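Ticket 568: Trailing cable and tabletop handling practice, humanoid unit, Condirley test room 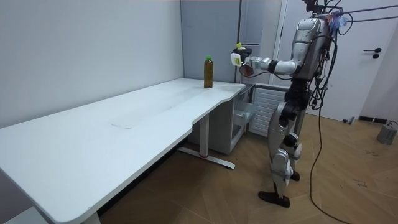 Bottle handling at the far end of the desk, with the long black cable running from the robot's back to the floor.

Queue: Sullulum Robotics Support, Safe Practice
Reported by: Condirley site
Category: Work rules, cable management
Priority: Medium
Status: Closed with changes to site instruction
Related tickets: 593

Summary of request
The Condirley site asked whether its present arrangement for tabletop handling meets the Sullulum Room Practice Rules, and whether the humanoid unit may stay in service while the cable route is changed. The site also reported two unplanned stops during bottle handling. Both stops were entered in the room log as "arm halted, no contact." No injury or damage was reported.

Log

Entry 1, 9:10 a.m.
Ticket opened by the site. The operator states that the unit stopped twice in the same run while the right arm was extended over the desk. The fault text was identical each time: code 126, joint load outside expected range. The unit was restarted after the first stop without a call to Support. The site has been reminded that Rule 4 requires a call before any restart following a load fault.

Entry 2, 9:45 a.m.
Support requested the run record, the current handling program and a picture of the room as set up for work. The site supplied all of these.

Entry 3, 10:30 a.m.
Review of the picture against the rules. Findings are as follows.

Rule 2, floor cables. Not met. The long cable hangs from the back of the robot in a loose curve, reaches the floor, and passes to the right of the near foot. The rule requires that no cable lie within the stepping area of a legged unit, whether or not walking is part of the program. A second bundle leaves the top of the robot and goes upward. Overhead routing is the preferred method and the site may keep it.

Rule 3, items on the work surface. Met. One bottle with a bright green cap stands on the desk, and the other is in the gripper. No tools, papers or personal items are on the desktop.

Rule 6, containers holding liquid. Not met. The bottle on the desk contains a brown liquid. Filled containers may be used only when the program has been approved for them. The approval on file for this program, form 81, covers empty containers only.

Rule 7, doors. Referred back to the site. There is a door behind the robot. Support cannot confirm from the picture whether it was fully closed, and the site is asked to state how entry is controlled during a run.

Entry 4, 11:20 a.m.
Reply from site on Rule 7. The door is kept closed during runs and a sign is placed on the corridor side. The sign is removed by the operator at the end of each session. Support accepts this, provided that the sign is added to the start checklist.

Entry 5, 1:15 p.m.
Run record reviewed. The load value on the right elbow rises late in the reach on both occasions, shortly before the stop. The program in use, Sabatier, was set up with the weight of an empty bottle. Support considers a wrong payload setting to be the most likely cause of fault 126. Drag from the hanging cable has not been ruled out.

Entry 6, 1:40 p.m.
Instructions sent to site:
Place the unit in its rest posture and remove power before touching any cable.
Lift the floor cable clear of both feet and secure it to the overhead route. Leave enough slack for a full turn of the torso.
Replace filled bottles with empty ones, caps on.
Run Sabatier ten times at reduced speed with one person at the stop control and no other person inside the marked area.
Record every stop, including those cleared by the operator.

Entry 7, 3:50 p.m.
Site reports ten runs completed with empty bottles and the cable secured overhead. No stops recorded. The site asked whether it could now return to filled bottles. The request was declined under this ticket. A separate approval has been opened as ticket 593, in which the payload setting will be reviewed together with spill protection for the floor.

Entry 8, 4:25 p.m.
The site asked whether Grinder, the second handling program, is affected. Grinder uses the same reach and the same payload value. It is to remain disabled until ticket 593 is decided.

Resolution
The unit may remain in service for work with empty containers. Because the cable and the bottles were changed together, the cause of fault 126 is recorded as probable and has not been confirmed. The start checklist at Condirley now includes cable position, container contents and the corridor sign. Restarts after a load fault require a call to Support at all times.

Ticket closed by Support, 4:40 p.m. To reopen, reply with the ticket number and attach the run record.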